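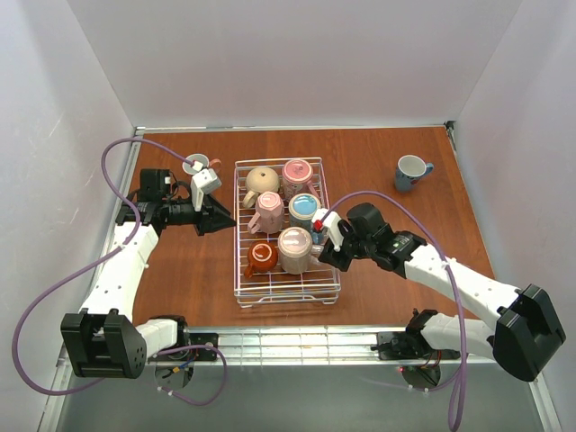 Speaker notes: Cutting waste in the office kitchen
Londley branch meeting, November 18, 2024

Slide 1. Opening
Say hello, thank Pei-shan Siu for the room. Ask people to hold questions until slide 5, except Wai-kit, who has to leave early and can go first.
I run facilities for the Londley office. Before that I did the same job at Trundness, where we had one kitchen and far fewer people.
The talk is on disposable cups: what we were buying, what we buy now, and what is still annoying.

Slide 2. Where we started
In October we went through the supply orders. The office had used 2,661 paper cups in one month, and 74 people work here. Pause on that.
Most went in the trash within the hour. The lining means our hauler won't take them with paper recycling. People had been putting them in the blue bin anyway, so whole bags were being rejected.
Don't get into the hauler contract. If asked, Feng-yi Tseng has the details.

Slide 3. What we changed
Cups moved from the counter to the cabinet by the copier. They are still there for visitors.
Everyone was asked to bring a mug from home. Grulmont, our kitchen supplier, sent a box of plain ones for people who didn't.
The dishwasher now runs twice a day, after lunch and at closing. The second run goes on a timer. Show the timer setting, because the Chu office asked for it.
Tell the story of the first week, when the filter hadn't been cleaned since we moved in. Keep it short.

Slide 4. What went wrong
Mugs left in the sink. This is still the main complaint.
Mugs going missing. Nga Hoàng lost two and has asked me to mention it. Names on the bottom in paint marker hold up for a while and then wash off. Nail polish lasts longer.
Lids. They trap water if they go back on too soon, and the mug smells by morning. Leave them off until everything is dry.
Tea stains — baking soda and a damp cloth. Bleach is not needed and I would like people to stop using it.

Slide 5. Cost
Savings on cups so far come to $2,427 for the year if orders stay where they are. That does not include the extra water and power. I don't have those figures separately, the kitchen is on the same meter as the rest of the floor.
Detergent costs went up a little.
Take questions here. Wai-kit first.

Slide 6. Next
Coffee pods. Feng-yi Lam has prices for a bean machine and will talk for 4 minutes.
Chu wants to start in the new year. They have no dishwasher, so they will need a second drying rack and a sign-up sheet for washing — offer to send ours.
Leave the contact slide up while people get coffee.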